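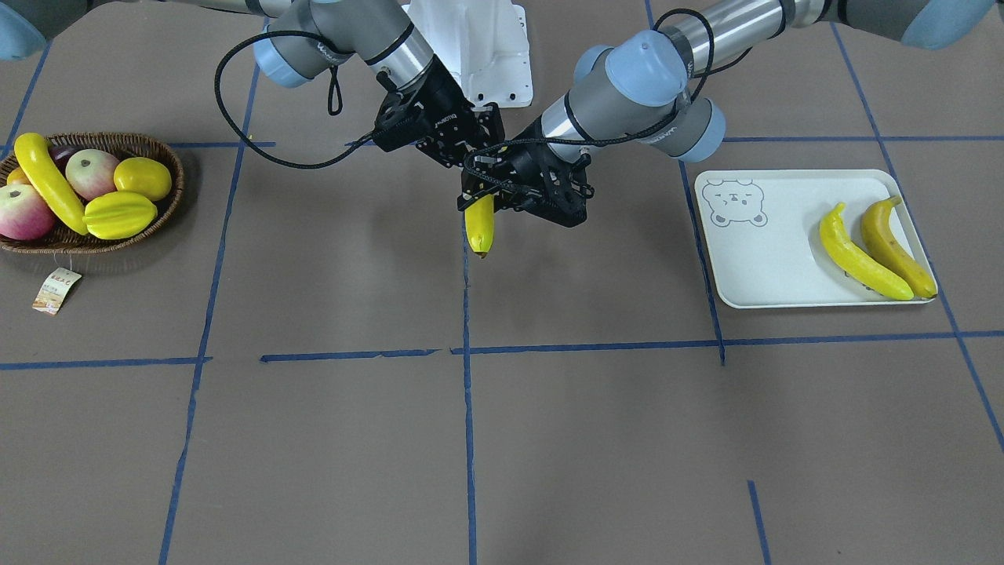
Luik, 17/06/2025

Litora Home Baking Cards: read me first

Hello, and thank you for downloading this! Litora is a collection of 3,602 recipe cards for cakes, quick breads and puddings, typed up from kitchen boxes that families were kind enough to lend us. Kirsten Hiebert started it with her grandmother's tin, and then the neighbors heard, and then we needed a spreadsheet (and a bigger shelf).

What you get

cards.csv has one row per card. The columns are card_id, title, main_fruit, ingredients, method, oven, yield and notes.
spellings.csv maps the spellings we found to the ones we search on, so "bananna loaf" and "banana loaf" land in the same place.
boxes.csv says which box a card came out of, with family names left out.

Ingredients are separated by semicolons. We kept the amounts just as they were written, so you will meet "butter the size of an egg" and a great many teacups. Please don't convert these and send them back to us as corrections; we like them that way, and the teacups in box 10 are their own long story.

The oven column is a bit of a muddle. Some cards give Fahrenheit, some Celsius, and quite a few just say "moderate." If there was no unit on the card, there is no unit in the file. 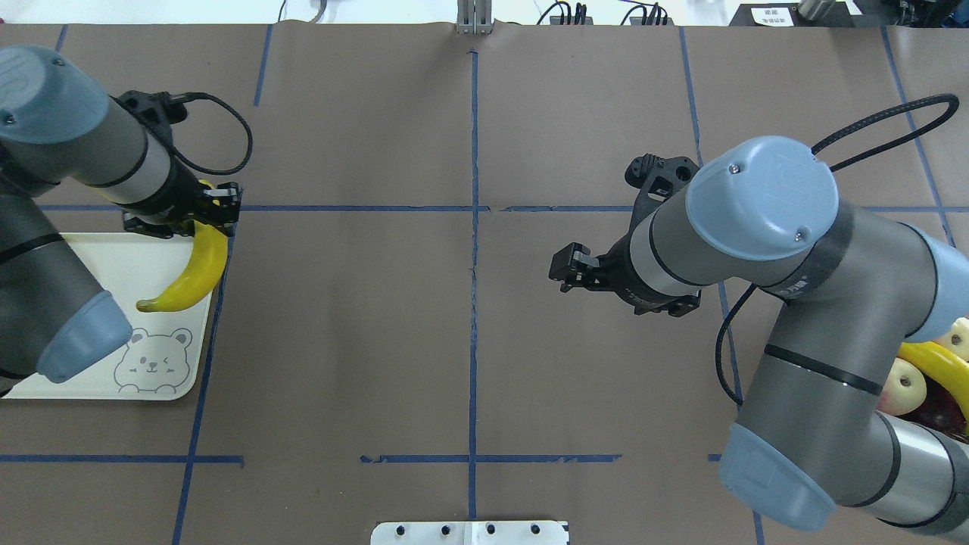
3 min read

How it was typed

Each card was typed by one person and read over by another, mostly Elisa Serra and Baiba Org, who have a wonderful patience for faded pencil. Words neither of them could make out are marked [?]. Eirini Kontogiannis wrote the fruit labels, and where a card calls for more than one fruit she picked the one named first in the title, or failing that the heaviest.

Changes in version 2

The walnut cards that got filed under fruit are fixed. Duplicate banana loaves from the same box have been merged, with the differences kept in notes. The March file used commas inside ingredients, so please throw that one out if you still have it.

Known gaps

Bread with yeast isn't covered yet. Box 7 was damp and several methods stop halfway down.

Use it for whatever you like, and do mention Litora if you print anything. Questions about spellings go to Elīna Avotiņš.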